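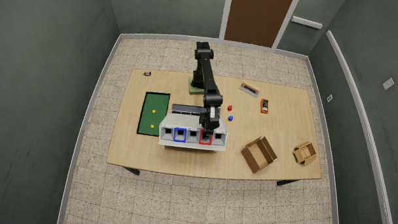 When does the new recycling schedule start in Traltness?

The first collections under the new schedule are set for July, beginning with the streets north of the rail line and reaching the rest of town by the end of that month.

12/11/19

Traltness households will put paper and cardboard out separately from bottles and cans under a collection plan the town council approved this week. The vote was 6 to 1.

The change ends the single-bin system the town has used since its contract with Altidel was signed. Altidel will stay on as the hauler, but its trucks will make two recycling runs on alternating weeks in place of the one weekly run residents have now. Trash pickup stays weekly.

Retno Osman, the town's public works director, told the council that too much of the paper collected in Traltness is arriving at the Sopacua transfer station wet or stuck to food containers. The station charges the town an extra fee for each load it turns down. Last year it turned down 37.

"We are paying to collect it and then paying again to throw it out," Osman said. "Paper in its own bin is paper we can sell."

Each household will get a second bin with a blue lid. The old green bins will be kept and used for glass, metal cans and plastic bottles. Apartment buildings with more than four units will keep their shared dumpsters for now, and the public works office will meet with building owners in the spring to work out where a second container could go.

The town has ordered 900 bins for the first area. Delivery will be to the curb, and residents do not need to be home. A card with the pickup dates will be taped inside the lid.

The annual fee will go up by $26 per household. Residents who already get the reduced water rate will not pay the increase, and they do not have to apply again.

Council member Hülya Eren cast the only vote against the plan. She said she supports sorting but wanted the fee held where it is until the town sees how much it gets for the paper. She also asked what would happen on Jaden Street, where many of the houses have no driveway and bins are left on a narrow sidewalk.

"You already can't get a stroller past on pickup morning," Eren said. "Now we're adding another bin to every house."

Osman said the alternating weeks mean no house should have both recycling bins out on the same morning. He said smaller bins could be provided on Jaden Street and on other blocks where space is tight. Eren asked for that in writing, and the council added it to the plan before the vote.

Several residents spoke during the public comment period. One asked whether pizza boxes would be accepted. Osman said the clean half can go in the paper bin and the greasy half goes in the trash. Another asked about shredded paper, which will be taken only if it is inside a closed paper bag. Milk and juice cartons will go with the bottles and cans.

There will be no fines in the first six months. Crews will leave a tag on bins that have the wrong items in them, and a bin tagged three times in a row will be left at the curb until it is sorted.

The drop-off site behind the public works garage will stay open on its current hours. It takes batteries, paint and scrap metal, none of which can go in either bin. Residents who want a smaller bin, or who need help getting bins to the curb, can call the public works office or stop at the front counter in Town Hall. Requests for the first area are due before bin delivery begins.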